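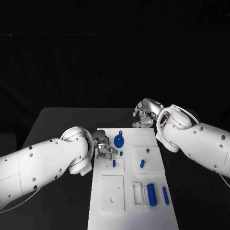

Motion Planning / Bimanual

Home Tickets Runbooks Releases Search

Ticket: Planner returns "start state in collision" on pulley task, left hand near slotted plate
Component: Garkier planner, scene sync
Severity: blocks unattended runs
Status: resolved, one follow-up open

Symptom

On the Brerngate cell, the gear board task stops at the transition from pre-grasp to approach. The left arm reaches its hover pose over the board, fingers partly curled, and the next plan request is rejected before any sampling takes place. The error names left_index_tip against board_fixture_a, the small plate with thin slots and the pin standing in it. The right arm is holding its own hover pose near the far end of the board at that point and is not listed in the collision pair.

The rejection is intermittent. Out of 200 scripted transitions, 16 failed. Restarting the planner node does not clear it. Moving the left hand up in joint mode and requesting the plan again usually does.

Environment

Garkier planner, June build. Starnon hand driver, both sides. Perception node publishes one mesh pose per fixture and one per blue part. Head camera only, no wrist cameras. The collision scene is rebuilt on every perception update.

Log extract, left side, one failed transition:

plan_request group=left_arm_hand goal=approach_pulley
scene_update source=perception objects=changed
start_state_check pair=left_index_tip/board_fixture_a result=CONTACT
plan_response status=START_STATE_IN_COLLISION samples=0

What was checked first

1. Hand calibration. Reran the finger zero routine on both hands. Joint offsets did not change enough to matter. The failure rate was the same afterward.

2. Padding. Link padding on the fingertips had been raised for an earlier job and never put back. Restored the default. Failures dropped a little but did not stop. Padding is a contributor and should stay at default, but it is not the cause.

3. Board pose. Compared the estimated pose of the base plate over a full batch. The plate estimate is stable. The estimates for the individual fixtures are not. The slotted plate jumps upward in some updates, always when the left hand is over it.

4. Robot self-filter. Turned on the debug cloud and replayed a recorded bag. Points from the left fingers survive the filter in the updates that jump. The fixture fit then includes finger points as part of the plate and places the mesh too high. The start state check is correct for the scene it was given.

Cause

The self-filter uses the latest joint state it has received, with no interpolation to the image timestamp. The arm joints arrive on one topic and the hand joints on another. The hand topic was lagging the image by up to 85 ms while the fingers were closing to the pre-grasp shape. The filter removed points where the fingers had been and kept points where they were. Polished metal makes it worse: depth on the finger segments is noisy at highlights, so the surviving points spread upward.

The reason it looked random is that the lag only matters if an update lands while the fingers are moving. Slowing the hand closure hid the fault in an earlier test and led to a wrong note in the runbook. That note has been removed.

Fix

a. Self-filter now buffers joint states and interpolates both topics to the image timestamp. If either topic has no sample on both sides of the timestamp, the update is dropped and a counter is incremented.

b. Fixture poses are frozen once the task enters pre-grasp. Only the blue parts keep updating. The fixtures sit on the board and have no reason to move in the middle of a task. If a fixture does get bumped, the freeze is released on task abort and the scene is refit with both arms retracted.

c. Start state errors now write the collision scene to disk with the joint state that was checked. Previously only the pair name was kept, and replaying the fault needed a full bag.

Verification

Ran 287 transitions with the fix on the same board layout. No start state rejections. Dropped updates stayed low and came in short bursts during finger motion, as expected. With (b) disabled and (a) enabled the result was also clean, so (a) is the fix and (b) is kept as a guard. A batch with only (b) enabled still failed when the freeze caught a bad estimate.

The two-handed stage was checked separately with the fingers of both hands closed in around the blue gear part over the far end of the board.
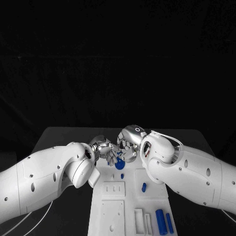 Ngọc Quách

Added after review on the Thái branch. With the hands this close, the allowed collision matrix has to carry both hands against the held part. The old code attached the part to the left hand only. Right-hand contact was then reported as a collision and the arms stopped short of the shared grasp. The part is now attached to left_palm with right-hand finger links listed as touch links. Hand-to-hand pairs stay enabled. Do not add them to the allowed list to make a plan pass.

Open follow-up: perception loses the small blue peg when fingertips are over it and republishes it at its last known pose with full confidence. The confidence should decay. Low priority while the task order is fixed, but it will matter when the sequencer is allowed to choose the next part. Moved to a separate ticket under perception.

Rollback: set self_filter.interpolate to false and restart the perception node. The planner does not need a restart. Merge to the main branch is set for Friday.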